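Can a Robot Do the Chores Yet? Final Report, Robotics Elective
Team Pritik, November

Our question was simple to ask and hard to answer: which everyday jobs can a robot arm do today without a person stepping in? We picked 4 jobs, two from the home and two from a repair shop, and gave each one 5 weeks of our attention. The home jobs were folding dish towels and loading a rack with cups. The shop jobs were sorting screws and taking parts out of old desktop computers.

In total we logged 539 attempts. Towels were the most fun to watch and also the most frustrating, since a towel never lands the same way twice! Cups went much better than we had hoped. By the last week the arm could fill a whole rack while we ate lunch next to it. Sorting screws was slow but very steady, and we stopped checking it after the first 400 screws (we probably should have kept going).

We used the Arkari planning software for the home jobs and wrote our own scripts for the shop jobs. If we did this again we would use one system for everything -- switching between them cost us a lot of evenings. The Trovosham lab lent us bench space, and the Valtonen parts bin kept us supplied with old machines.

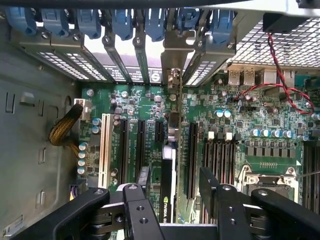
Taking computers apart is the job we would most like to continue next term. A person in a repair shop does it almost without looking, but for a robot every step is its own little puzzle. Pulling a graphics card means dealing with the screw on its bracket first, then getting a grip on a card that stands edge-on between the slots, and the fingers have to straddle it with the memory slots and the processor socket close by. Loose wires are a headache too, like the red twisted pair looping across the board. Our next step is softer fingertips and a better way to plan around cables.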